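Flarnwood Leadership Awards - Venue and Event Inspection Checklist
Site: Kernham Hall, main room and side gallery
Completed by: Vitória Simões, Events Compliance
Reviewed by: Ayuba Amissah, Awards Office
Month: May

Section 1. Arrival and registration

1.1 Main doors open fully and stay open without a wedge. Yes.
1.2 Registration desk leaves the hallway clear. No. The desk must move back toward the cloakroom before guests arrive at 18:00.
1.3 Step-free route marked from the street. Yes. One sign faces the wrong way.

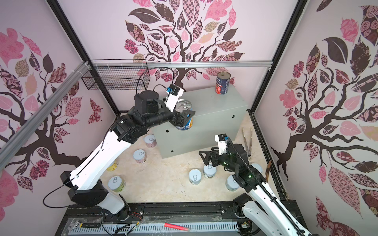

1.4 Guest list held at the desk in print. Yes. The list for the Starnska table was missing two nominees and has been reissued.

Section 2. Main room

2.1 Seating does not exceed the room limit of 572. Yes.
2.2 Aisles kept clear between tables. Yes, except beside table 10, where a chair blocks the way to the side exit.
2.3 Stage steps have a handrail and edge strip. Partly. The strip on the top step is lifting - repair required before rehearsal.

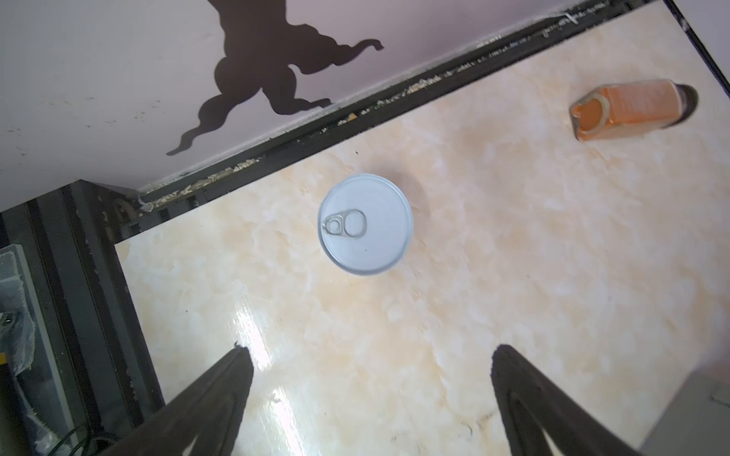
Can with pull-tab lid on a marble-patterned tabletop.

2.4 Cables at the lectern taped down. Yes.
2.5 Winners' route to the stage walked and timed. Yes. Finalists for the Vilela Prize should be seated on the left.

Section 3. Fire and first aid

3.1 Exit signs lit. Yes. 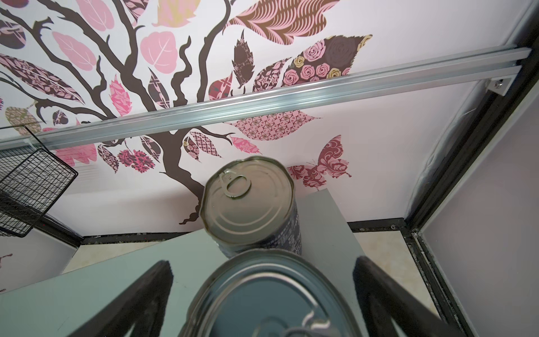
3.2 Extinguishers in date and on their brackets. Yes.
3.3 First aid kit at the stage door. No. It was found in the office and should be returned.

Section 4. Mentoring reception, side gallery

4.1 Guest numbers limited to 80. Yes.
4.2 Allergy cards available to serving staff. Pending - the caterer will supply these.
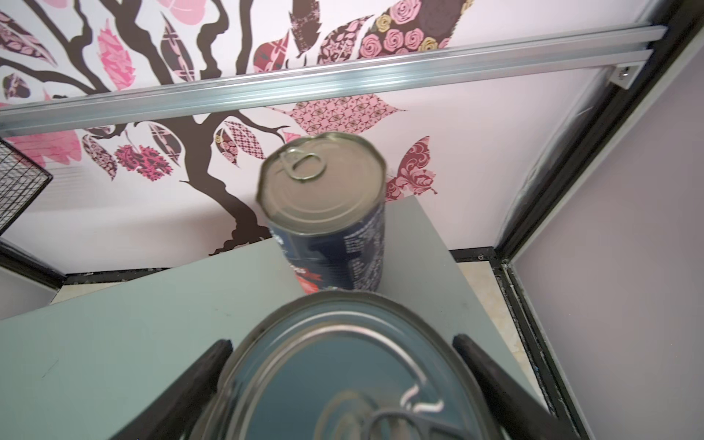

4.3 Microphone tested with the panel chair. Yes.

Outstanding items: 1.2, 1.3, 2.2, 2.3, 3.3, 4.2. To be checked again by A. Amissah before doors open.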